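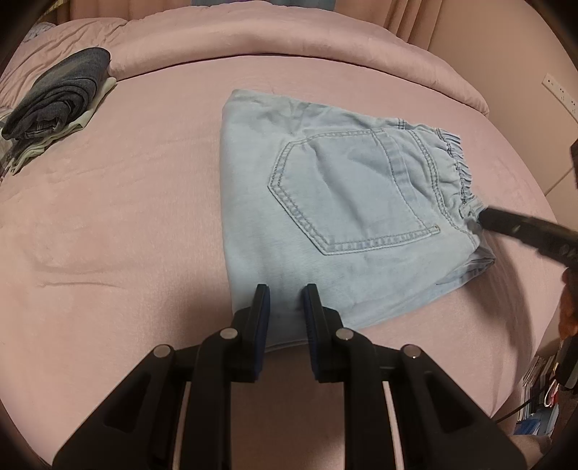

Mevnessの衣類用除毛クリーナーを12日使ってみた。結論を急ぐ前に書いておくと、私はこの手の「洗わずに落ちる」系の道具をあまり信用していない。以前買ったJovardの製品は2週目で刃に糸が絡み、引き出しの奥に入ったままだ。今回もどうせ同じだろうと思いながら、ニット、フリース、それに淡い水色のデニムで試した。デニムはウエストがゴムのもので、後ろの大きなポケットのようにステッチが二重に走る場所は、段差でヘッドが浮いて毛が残りやすい。平らなところはそれなりに取れる。ただし、粘着ローラーでも取れる。

商品ページには「1回の充電で111着」とある。何をどう数えた111着なのか、説明書を最後まで読んでも書いていない。うちでは木曜の夜に満充電して、セーターを続けて片付けている途中で勢いが落ちた。冬物をまとめて手入れしたい人は、ケーブルをつないだままでも動くかどうかを先に確かめたほうがいい。うちのは動かなかった。

音は思ったより静か。ダストケースは小さく、ふたが固い。爪を短くしていると開けるのに苦労するし、開いた拍子に中身が飛ぶ。替えのヘッドは600円で、これは良心的だと思う。でも交換の目安が「汚れたら」としか書かれていないのはどうなのか。

毛玉にはほとんど効かない。レビュー欄には毛玉まで取れたという声が並んでいるが、うちのフリースの袖口は使う前と同じ顔をしている。強く押し当てると生地が伸びそうで、途中でやめた。

Cakeckの安いほうも店頭で触ってきたけれど、持ち手が細くて長時間はつらそうだった。猫や犬がいて毎日コートの毛を取る家なら、Mevnessを買う意味はあるかもしれない。週に一度くらいしか使わないなら粘着ローラーで足りる。星は5つのうち2つ。静かさで1つ、替えヘッドの値段で1つ。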